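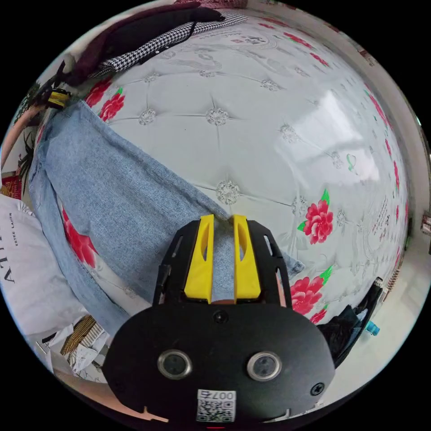

Sena Kyei: The old list had us checking the smoke alarm last, and by then half of us were already out the door with the clipboard. Please put it first. Also, can the bedroom get its own section and stop being lumped in with "living areas"?

Both changes are in this version.

Stikelwood Furnished Apartments
Room Safety Checklist, November revision

For use in all 76 units, at turnover and at the midyear visit. Mark each line OK, FIX or N/A. A FIX needs a comment. Lines left blank will be sent back.

1. Alarms and exits

1.1 Smoke alarm in bedroom sounds when tested.
1.2 Smoke alarm in hallway sounds when tested.
1.3 Carbon monoxide alarm present, date on back not expired.
1.4 Entry door opens from inside without a key.
1.5 Path from bed to door is clear.

Comments: Two alarms on the second floor were chirping at the last round and had been marked OK. A chirp is a FIX, even if the test button works. Spare batteries are in the Kirka cabinet, top shelf.

2. Bedroom

2.1 Bed frame does not rock when pushed from the side.
2.2 Slats all present and seated. Lift the mattress at both ends to look.
2.3 Headboard bolts tight.
2.4 No bedding touching the baseboard heater. Keep 14 inches clear.
2.5 Mattress topper lies flat and its corner straps are attached.
2.6 Buttons and trim on bedding are secure. Anything that comes off with a light tug goes on the sheet as FIX, and the piece goes in the bag.
2.7 Seams of mattress checked for bedbug signs, both long sides and the head end.
2.8 Bedside lamp cord not pinched behind the bed.
2.9 Dresser anchored to the wall.

Comments: If the tenant is living there, ask before moving clothes or anything else off the bed. If they would like it left alone, write "bed in use" next to 2.2 and 2.7 and set a second visit. Do not lift a mattress by yourself – Ermelinda Quintela was off work with her back over exactly this.

The dresser anchors in the Dvořáček wing are the old plastic kind. Mark them FIX whether they are holding or not. They are all being replaced.
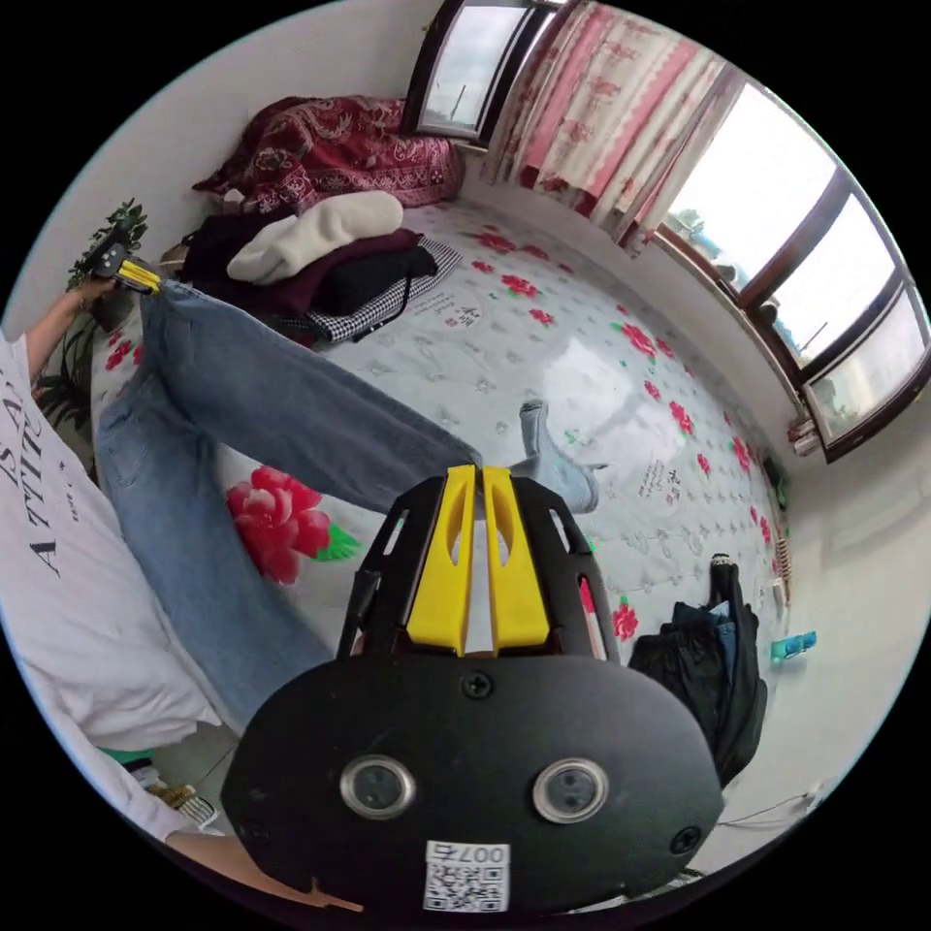 3. Windows

3.1 Sash stays up without help.
3.2 Bedroom window opens fully from inside.
3.3 Window stop fitted where there is a drop outside, and releases by hand.
3.4 Blind cords tied up on the cleat or cordless.
3.5 Glass free of cracks.

Comments: Painted-shut windows keep turning up on the north side. Do not force them. Write "painted" and the unit number.

4. Electrical

4.1 Outlet covers present and not cracked.
4.2 Test button on bathroom and kitchen outlets trips and resets.
4.3 No extension cord under a rug.
4.4 No power strip plugged into another power strip.
4.5 Panel door opens, labels readable.

Comments: Space heaters belonging to tenants are allowed if they plug straight into the wall and have a tip-over switch. Anything else, leave the yellow notice and write it up.

5. Water and heat

5.1 Hot water at the bathroom sink measured after running for one minute. Write the reading down.
5.2 No damp under either sink.
5.3 Thermostat responds.
5.4 Shutoff valve turns by hand.

Comments: The thermometer in the Pretside kit reads low. Use the other one until it is replaced.

6. Sign-off

Inspector name, unit number and time of visit go at the top of the sheet, readable. Urgent FIX items (1.1 to 1.4, 4.2, any gas smell) are phoned in before you leave the building. Everything else is due for repair within 30 days.

Sheets go in the tray by the office door by 4:30 p.m.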